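Search the forum
Search titles only
Advanced search

Tivstead: who is coming back for the next series?

hallwaylamp
I've seen three different versions of this now so I thought I'd start a proper thread. The cast post went up on the official page last night and two of the original housemates aren't in it. The one who ran the boat shed has confirmed she's out. The baker hasn't said anything, but he isn't in the group photo and he's taken the show's name off his profile. Has anyone got anything more solid than that?

pemberley_road
She posted a long statement. The short version is that she was asked back, thought about it for a few weeks and said no. She says she wants to spend the winter at home and that filming from October didn't suit her. She thanked the crew and most of the cast. People have noticed she left out her old flatmate, but I wouldn't read much into it.

Tuppence35
I would read a lot into it. They didn't speak for the whole second half of the last series. Every dinner they were put at opposite ends of the table. You don't thank eleven people by name and forget the one you lived with.

pemberley_road
She didn't thank the narrator either and I don't think they've fallen out.

gravelpath
I'm not that bothered about her going. She'd had two series of the same story and there wasn't anywhere left to take it. The baker is the bigger loss. He was the only one who talked like a normal person when the cameras were on, and he was funny without trying to be.

hallwaylamp
Agree about the baker. Disagree about her. The episode where they all went over to Kaltska on the ferry was the best thing they've done and it only worked because she organised it. Take her out and you have six people sitting in a kitchen waiting for something to happen.

gravelpath
They were sitting in a kitchen for most of that episode as well. The ferry bit was four minutes long.

Mossend
I went to the fan weekend in the spring, so I can add a little. There was a question session with five of the cast and somebody asked straight out who was coming back. The answer was that contracts weren't signed and they couldn't say. The baker was there and he was cheerful enough, but he talked about the show in the past tense the whole time. "When we did it", "what I liked about it", that sort of thing. I said to my sister on the way home that he was off.

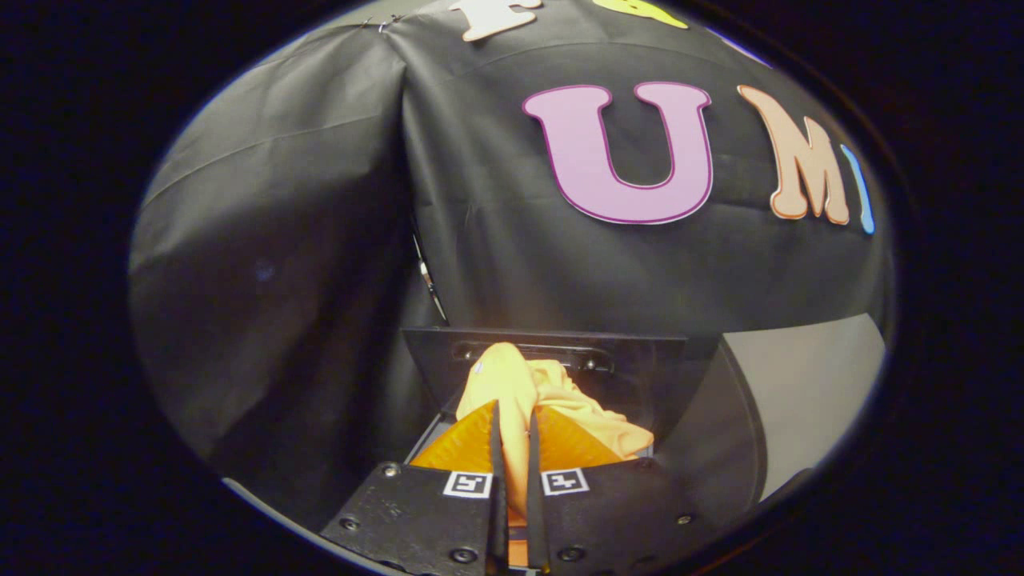
The other thing he talked about was the shop. He has taken on a second unit next to the first one and he's training staff up himself. Filming takes them away for nine or ten weeks. I can't see how he'd manage both, and he'd be daft to put the shop second when that's what pays him all year.

Tuppence35
Thanks, that's useful. Did they say anything about new people?

Mossend
Only that there would be some. They got asked about the couple from Forkilska and there was a bit of a look between them, then the host moved on to the next question.

oldstationmaster
What's Forkilska? I've only watched the main show.

Mossend
It's the sister programme, same production company, set further up the coast. It ran for one series and was dropped. The couple who ran the guest house were easily the best part of it. There's been talk for a while that they'd be brought over to Tivstead.

gravelpath
I hope not. I watched all of Forkilska and the guest house couple argued about towels for an entire episode. If that's the replacement for the baker then I'm done.

hallwaylamp
The towel episode was good! It was the only time the two of them seemed to forget they were being filmed.

gravelpath
We must have watched different programmes.

pemberley_road
Back on topic, please. I've gone through the cast post again and compared it with last year's. Out of the original lot, the two we've mentioned are missing. Everyone who joined in the second series is still there, including the surfer, which surprised me because he said at the reunion that he'd never do it again.

Tuppence35
He says that at every reunion.

oldstationmaster
Is it true there will be 16 episodes this time? I saw that on another site and it seems too many. The last series was ten and it dragged near the end.

pemberley_road
I've seen that too but only from one place, and it was the same site that said the show was moving abroad. I'd wait. If it is true I imagine they'll split it in half with a gap in the middle.

Mossend
Sixteen would explain the new faces. You can't fill that with the people who are left.

LekaBound
Long time reader, first post. I live near Leka, where they film the harbour parts. The house they use has had scaffolding up and there's a new sign on the boat shed with a different name on it, so whoever takes that over is already decided. I couldn't make out who it was from the road. The café owner says the crew have booked her upstairs room again for the autumn, same as last year.

hallwaylamp
Now that is news. What did the sign say?

LekaBound
I don't want to put it up here in case it's a real business and I send people to bother them. I'll just say it isn't a name I recognised from either programme.

gravelpath
So not the guest house couple. Best thing I've read all day.

Tuppence35
Not at the boat shed, anyway. They could still be put in the baker's old flat.

gravelpath
Please don't.

pemberley_road
I've added the two leavers to the pinned "where are they now" list. The baker is marked as unconfirmed until he says so himself. If anyone sees a statement from him, put the full wording here and I'll update it. Screenshots of other people's private accounts will be removed as usual.

oldstationmaster
Could the list say which series each of them was in? I get lost with the early ones.

pemberley_road
Yes, I'll do that over the weekend.

572 views
Last updated: 4 July 2023

Contact us | Copyright and terms | Back to top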